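Put the bottle back
25/11/2022

Dirkov's new paper on learning from hand-held grippers has a headline figure of 68 per cent success on bathroom tidying. I have read it twice, which I suspect is once more than some of its admirers. The method is sound enough: people do the chores, gripper in hand, and a policy learns from 3273 recordings of them at it.
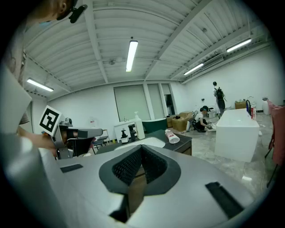 My quarrel is with what gets counted. A run passes if the pump bottle ends up standing near the basin. It may get there by way of a long and thoughtful tour of the countertop, and it still passes. My aunt's cat could be scored generously under such rules.

Sistow, to their credit, also report how long each attempt took, and have been rewarded with far less attention. Backlund tried both measures in July and saw their own result sink to 25 per cent. They published it anyway, in an appendix, in small type.

I don't blame the people collecting the data. Stooping over a sink all day is dull work and they do it well. The trouble starts later, when someone with a slide to fill picks the kindest number available.

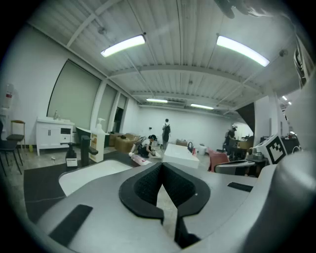
What I would ask for

Report time alongside success. Show the failures at normal speed. And test in a bathroom the policy has never met, as the Dravcombe trials did, even if the result is one you would sooner put in an appendix.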